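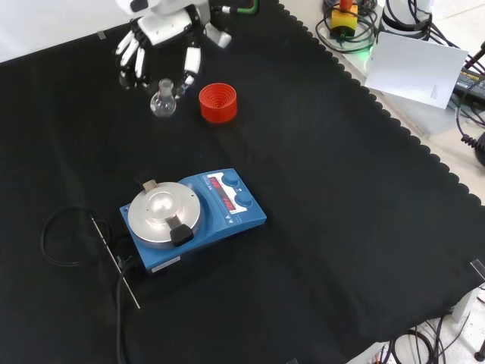

トゥンドスカ地磁気観測所(トゥンドスカちじききかんそくじょ)は、オーロラ帯の直下にあるトゥンドスカ高原で地球磁場の変動を連続観測している施設である。標高1,474メートルの台地に建ち、地磁気の絶対測定、地電流の測定、オーロラの全天撮影を一か所で行う。敷地の中心は半地下の計測室で、その形がたいへん面白い。首が細く胴が丸くふくらんだガラスの丸底フラスコを思い浮かべると、ほぼそのまま建物の断面になる。細い首が地上からの立坑、丸い胴が磁力計を収める部屋にあたり、フラスコを輪形の台で受けるのと同じように、球形の底を環状の基礎が支えている。所員のあいだでは計測室を「胴」、立坑を「首」と呼ぶ習慣があり、観測日誌にもこの語がそのまま使われている。

立地
高原は花崗岩を基盤とし、磁性の強い鉱物をあまり含まない。地磁気観測にとってこれは得がたい条件で、岩盤そのものの磁気が測定に混じりにくく、遠い宇宙空間で流れる電流の影響をきれいに取り出せる。最寄りの集落スキテルまでは30キロメートル離れており、電車の帰線電流や大型車両による擾乱もほとんど届かない。冬季は道路が閉鎖され、物資は雪上車で運ばれる。雪上車は鉄の塊なので、計測室から160メートル手前の停車場より先には入れず、荷物はそりに積み替えて人が引いていく。

建物と設備
計測室の建設では、釘や蝶番に至るまで銅、真鍮、アルミニウムが選ばれた。コンクリートに入れる補強材にも鋼を避け、ガラス繊維の棒が使われている。設計者のマエル・フォルタンは骨材の砂利まで磁力計で検査し、わずかでも反応のあった袋を搬出させた。当時の検査票が今も事務棟に保管されており、砂利の産地ごとに測定値が書き込まれた几帳面な記録は、それだけで一読の価値がある。

主な観測機器は次のとおりである。
フラックスゲート磁力計 磁場の三成分を連続記録する。短い周期の変動を追うのに適し、磁気嵐の急始部もはっきりと捉える。
プロトン磁力計 磁場の全磁力を測る。水素原子核の歳差運動の周波数から磁場の強さを求める方式で、長期にわたる安定性に優れる。
非磁性経緯儀 偏角と伏角の絶対測定に使う。測定は観測者が手で行い、金具のついた衣服や腕時計は「首」の入口で外す。
地電流電極 地中に埋めた電極の対で、大地に生じる電位差を測る。
全天カメラ 日没後の空をドーム越しに撮影する。

観測と記録
連続記録は自動化されているが、経緯儀による絶対測定は現在も人の手に委ねられている。フラックスゲート磁力計の出力は温度や支柱の傾きによってゆっくりずれていくため、絶対測定と照合して基線を定め直す必要がある。半地下の構造はこの温度変化を抑えるうえで大いに役立っており、外気が激しく上下する12月の吹雪の間も、「胴」の中の温度曲線は見事なほど平らである。

紙の記録の時代には、光点が印画紙の上に変動曲線を描いていた。静穏な日の曲線は昼側でゆるやかな弧を描き、磁気圏にたまったエネルギーが解放されるサブストームの夜には、針葉樹の並木のような鋭い谷が続く。この印画紙は全巻が残っており、古い磁気嵐を現代の手法で調べ直すための貴重な資料になっている。読み取りを率いたリーズ・グレワルは、紙の伸縮まで補正に加えた数値化の手順をまとめ、その手順書は所内で「グレワル帳」の名で親しまれている。

送電網との関わり
地球磁場が急に変動すると、大地に電場が誘導され、接地された変圧器の中性点を通って送電線に電流が流れ込む。地磁気誘導電流と呼ばれる現象である。商用周波数に比べて変化がきわめて遅く、変圧器にとっては直流に近いふるまいをするため、鉄心が片側に偏って飽和し、高調波の発生や局所的な加熱、無効電力の増加を招くことがある。

観測所では、プロウとガネムを結ぶ送電線の中性点電流を地電流の記録と突き合わせる共同観測を続けている。この線路が興味深いのは、途中で海岸沿いの区間を通る点である。電気をよく通す海水と、電気を通しにくい花崗岩とが接する場所では地表の電場が強まりやすく、同じ磁気嵐でも内陸側とはずいぶん違った電流波形が現れる。磁場の変化率が大きい時刻と中性点電流の山はよく対応するものの、ぴたりとは重ならない。地下深くの電気伝導度が応答の遅れと大きさを左右するためで、両者のずれから地下構造を推定する研究も進められている。宇宙から来た擾乱が足元の岩盤を調べる道具になるというのは、この分野の大きな魅力であろう。

見学
夏季には見学路が開かれ、「首」の上部から計測室の天窓をのぞくことができる。磁力計の動作を妨げないよう、「胴」への立ち入りは認められていない。その代わり、見学棟には実物と同型のフラックスゲート磁力計が置かれ、鍵束を近づけると画面の曲線が大きく跳ね上がる。訪れた子どもたちにはこれが断然の人気で、ポケットの中身を次々に試す列ができる。

冬の公開は夜間の観望会に限られる。定員は設けられていないが、毎回40人を超える参加者が雪上車を乗り継いで集まる。会場では磁場の変動が音の高低に変換されて流され、頭上のオーロラが明るさを増すころ、音も細かく震えはじめる。

関連項目
地磁気
磁気嵐
サブストーム
地磁気誘導電流
オーロラ帯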